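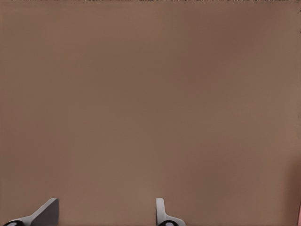 Ticket 116: Gala donation page counting some gifts twice
Opened by: Līga Krūmiņa, Stidside Youth Fund
Assigned to: Aníbal Puma
Priority: high

Pledges made from the table tablets at the October dinner show twice in Rultlow. We have 16 duplicates so far, most of them for $200. Donors were charged once — I checked three with the bank.

Aníbal, 2:40 pm: Found it. The Panda form resends the pledge if the thank-you page is slow to load. Resend is now off. Please don't delete anything by hand yet.

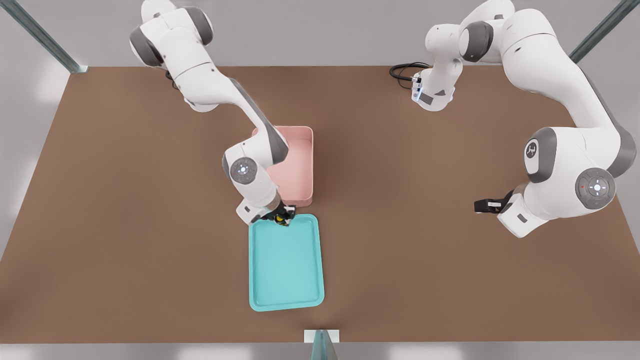 Two white robot arms above a brown tabletop.

Līga, 4:15 pm: Understood. The Huamán match is still worked out on the wrong total.

Aníbal, 4:50 pm: Duplicates merged and match recalculated. Receipts go out tonight.

Status: waiting on customer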